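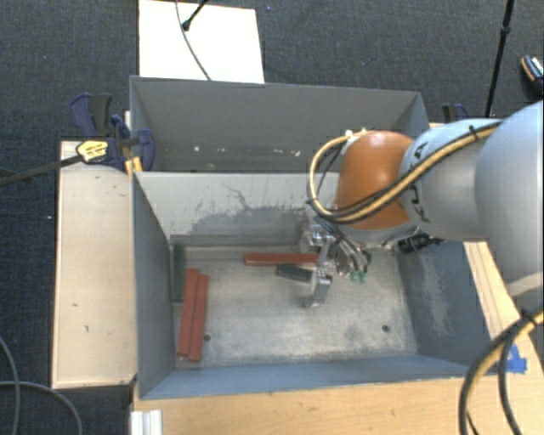 Posted by Catriona Baxter in Home and Garden | 4 comments

So I finally gave in and bought a water butt. Two summers of dragging the hose round the side of the house was enough for me, and when Matheson's had the 100 litre ones out by the tills in July I got carried away and came home with a pair (they only just fitted in the car, with the seats down and my knees up against the wheel!).

The first one went up in an afternoon. You cut into the downpipe, pop in the diverter and push the hose on, and my only mistake was cutting a bit too low - water won't run uphill, so I had to raise the whole thing on slabs. The second is still lying on its side by the shed.

What I hadn't expected is how fast they fill. One decent shower on Sunday and it was nearly at the brim, off half a roof! My tomatoes are loving it and so are the beans, although the slugs seem pretty cheerful too.

Next job is a lid that fits properly, as the wind keeps having this one off and I've fished it out of the hedge twice. If you've found a good clip or strap, do leave me a comment.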